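To: stodulside-riders list
Subject: Re: [stodulside-riders] Child put off the 272 for an expired pass

I am answering the message sent to the list last night and copying the part that matters, for people who only get the digest.

> My son is 10. He rides the 272 home from school four afternoons a week.
> Last month his pass ran out and I didn't notice. The inspector got on at
> Mereo Road, scanned it, and told him to get off at the next stop. That is
> the one by the gravel yard, with no shelter and no sidewalk on our side.
> He walked home along the shoulder in the dark. I called Fomon Transit and
> was told the inspector "followed the fare procedure." Is there really a
> procedure that allows this? Has it happened to anyone else?

The short answer is no, not for a child that age. The operating agreement between the county and Fomon has a section on passengers without a valid fare. An adult can be asked to leave at the next stop. A passenger under 16 traveling alone is to be carried to the stop they ask for, and the driver or inspector fills out an unpaid fare slip. The slip goes to the parent by mail, with a $40 charge that is waived if a valid pass is shown at the office. There is an exception for violence or threats, and even then the driver has to wait with the child until somebody comes.

The same section was in the old contract, when Baidoo Lines ran the route. The wording did not change when Fomon took over. What changed is that Baidoo drivers checked passes themselves and mostly knew the kids. Fomon uses inspectors who get on and off all along the line, and they are hired through a separate company. I don't know what training they get. I asked in December and have not had an answer.

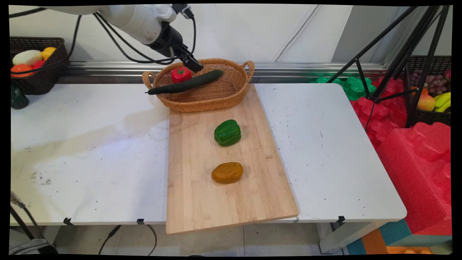
My daughter had the same thing happen in the fall, one stop further on, and the slip said "left voluntarily." She did not leave voluntarily. She was told to get off and she did what the adult said. We paid the charge because I didn't know it could be disputed, and I would like to know if it's too late.

That came to me off list this morning and I have permission to post it without a name. It is not too late. A charge can be disputed for 100 days after the date on the slip, and the office counts from the postmark if the two are different. Write "disputed" across the top of a copy, keep the original, and say in one or two sentences what the child was told. You do not need a form. If you paid by card, include the last four digits so they can find the payment.

For the mother who wrote in last night, this is what I would do.

Write down the time, the stop and the direction of travel while your son still remembers them. The reader on the bus logs every scan, including the failed ones, so the company can work out which inspector it was. Ask for that log by date and route. They keep the video from the bus for a much shorter time than the log, and by now it may be gone, but ask for it anyway and ask for the refusal in writing.

Send the complaint to the county transportation office first and to Fomon second. A complaint that goes only to the company is handled by the company. One that goes to the county gets a case number and has to be reported at the quarterly contract review.

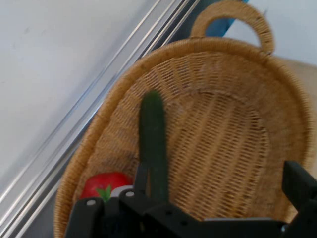 Leave the expired pass out of the first paragraph. It will come up, and you should not hide it, but the county letter I got back two years ago spent most of a page on how to renew a pass and one line on what the driver had done. Start with where he was left and how old he is.

As for the stop itself, the gravel yard stop was supposed to be moved to the Stodulside side of the bridge when the road was repaved. The paint for the new stop is on the pavement and the pole is still at the old place. I have a copy of the plan as a scan and can send it to anybody who wants it attached to a complaint. It is a large file, so please write to me directly and don't ask on the list.

If it has happened to your child too, send me the month, the stop and the age. No names needed. Nearly all of the reports I have so far are from the afternoon runs, and I would like to know if the morning is any different before I write to the county again.

List moderator, stodulside-riders
To leave the list, send a blank message with "unsubscribe" in the subject.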